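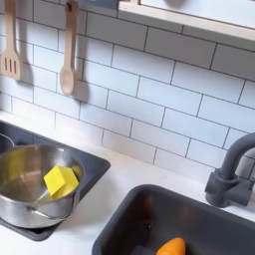 Clovia Branham

I do love a play kitchen, and I love one even more when the little spoons have a proper place to live. Ours spent a good year at the bottom of the toy box before I got round to hanging them up, and it's such a small job that I'm rather cross with myself for waiting.

You'll need a narrow rail, a couple of small hooks and some wooden utensils. If yours have no hole in the handle, drill one 11 mm from the end with a 3 mm bit - go slowly, and rub the edges with fine sandpaper afterwards.

Sit your child (or a patient teddy) in front of the worktop and see how far they can comfortably reach. I put the rail 200 mm above the counter first, and then had to move it up, as the spatula was bumping into the pans. Hold the longest utensil against the tiles before you mark anything!

Screw the rail on firmly and give it a good tug. Then hang the spoon and the slotted spatula with a bit of space between them, so small hands can lift one without knocking the other, and pop a pot on the hob ready for soup. We're having pretend leek tonight, I'm told.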